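Jiltari planner, May 2, 2023

1/ Rewrote the grasp planner so it checks the box walls before picking a finger pose. Beige block, dark open box, gripper coming in from the top. 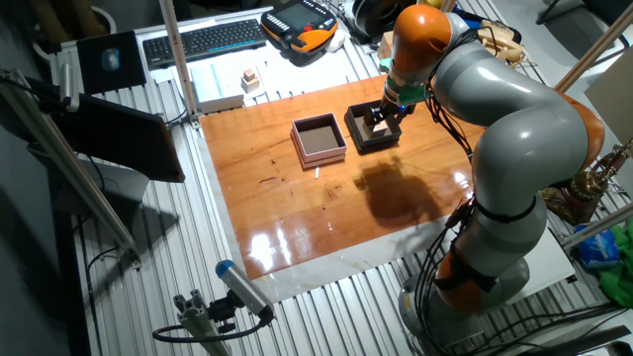

Is the wall check slow? It adds 18 ms per plan.

2/ The second arm is now in the collision model too. 257 poses in the regression set, all replanned.

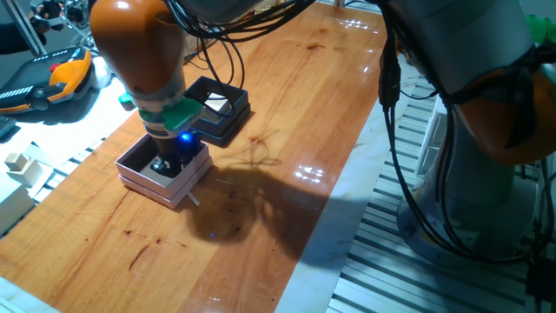

Vávra: Are you padding the cables in that model or leaving them out?

3/ Padding them, 20 mm. Still too tight near the wrist.

4/ Pink box next, same planner settings.
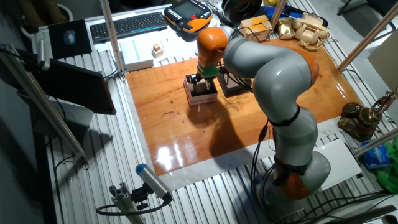
5/ Config files get merged once the padding is fixed. Logs from March won't load in the new version.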